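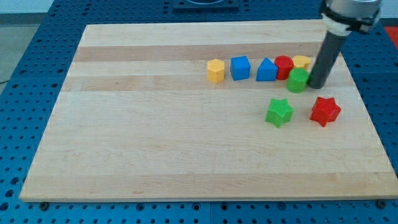
Ticket 508 - Hovavero gripper, evaluation kit
Site: Brodemska, cell 2
Opened: 4/28/22
Status: Waiting on vendor

Problem: Gripper reports "part held" with nothing in it. Seen on the shape-sorting demo that ships with the kit. The arm then runs the full place move and logs a good cycle.

Setup: Stock demo program, board bolted to the table, kit blocks only. Supply pressure and payload set per the Saston quick start.

Log:
- Ran 200 cycles at default speed. 83 false holds, most of them on the stars.
- Dropped speed to 50 percent. No change.
- Swapped the signal cable. No change.
- Re-taught the approach height over the stars. Fewer misses, but the false hold still comes up on every miss.
- Raised the hold threshold one step. False holds stop, but the cylinders now fault out as dropped while still gripped.

Notes: The threshold is global in this firmware. We need it per part, or the kit is no use to us for mixed bins.

Vendor reply: Per-part threshold is planned for the May release. Keep ticket open - retest on the same program after update.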